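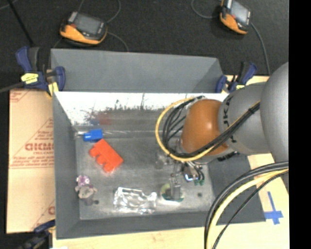 Unit 2: Storage and handling of small parts

Search this site Search Enter keywords Go

Stores and Stock Control, course handout
Tutor: Grethe Ragnarsson

Read this before the May workshop. It covers bins, labels and the two-bin method. Pallet racking comes later in the course and is left out of this unit.

Choosing a container

Small parts are kept in open bins, drawers or lidded boxes. Open bins suit anything picked several times a day. Drawers save floor space but are slower to use, and people tend to overfill them. Lidded boxes are for slow-moving stock and anything that must be kept free of dust.

Metal bins take rough use and will scratch on the inside long before they fail. Scratches are not a fault. Dents that push the floor of a bin upwards are, as small washers collect round them and get missed at a count. Sloping sides make the last few items easier to reach but reduce what the bin will hold, so work out capacity from the floor area and the fill line. Do not use the measurement across the top.

Labels

Each bin location has one label, fixed to the shelf or bench and not to the bin. Bins get swapped, cleaned and put back in the wrong place - the location does not move. A label should carry the part number, a short plain name, the unit of issue and the reorder quantity. Write the unit of issue in full. "Box" and "each" have been confused more often than any other pair of words in the Woldale stores, where the exercise data comes from.

The two-bin method

Stock is split between a working bin and a reserve bin. When the working bin is empty, the reserve takes its place and an order is raised. The reserve must hold enough to last until delivery, plus a margin for late suppliers.

Worked case: part 2561, a hinge pin. The supplier, Durkik, delivers in two weeks. Take weekly use from the table given out in class, multiply by the delivery time and add one week's use as margin. Round up to a full pack.

The method works badly where demand is seasonal. Rónán Dolan's notes on the Barnon depot, in the reading folder, set out what happened there when reserve levels were left alone all year.

For the workshop

Bring a calculator and your completed label sheet. Work in pairs. Each pair will be given one shelf plan from Amissah and should be ready to say which locations they would change.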